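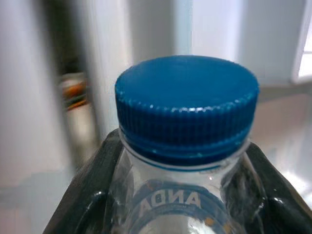
Most advice about stuck lids comes from people who have never timed themselves against one. I've tried nearly all of it over the years, on jam jars, pickle jars, glue pots and a tin of boot polish, and I'd throw out more than half. Start with the surface you're gripping. A blue screw cap like the one on this clear bottle has fine ribs all the way around, and ribs do more for you than any gadget in the drawer. Smooth metal jar lids are where the trouble is.

The rubber band trick. Fine, if the band is wide. The skinny ones off a bunch of asparagus roll up and snap. A dry rubber glove does the same job and you already own one.

Tapping the lid with a spoon. I've read that you should do this 16 times, which sounds like somebody made it up over breakfast. A few taps around the rim may loosen dried syrup. On a clean new jar I never noticed any difference.

Hot water. Works on metal lids, and I'll defend it. Hold the lid under the hot tap for a minute, dry it well, then twist. Don't do it with a jar straight out of the fridge, cold glass can crack.

Gadgets. My sister-in-law gave me a Fellusix opener that clamps on with 3 little arms. It slipped off a mustard jar and took the paint off the lid. The jar stayed shut. If you must buy something, get a flat rubber pad, and don't pay more than 5 dollars for it.

Breaking the vacuum. Slide the tip of a butter knife under the edge of the lid and lever gently until it pops. This is the one I use most. Not a sharp knife, please.

Oil on the threads afterward. People swear by it. I say wipe the rim with a damp cloth before you close the jar, and there will be nothing there to stick.

Tamsin Whitcombe wrote in to say she stores her honey upside down so it won't seize up. I tried it in July and got honey on the shelf.

5 comments | 16 shares

Contact us | Back to top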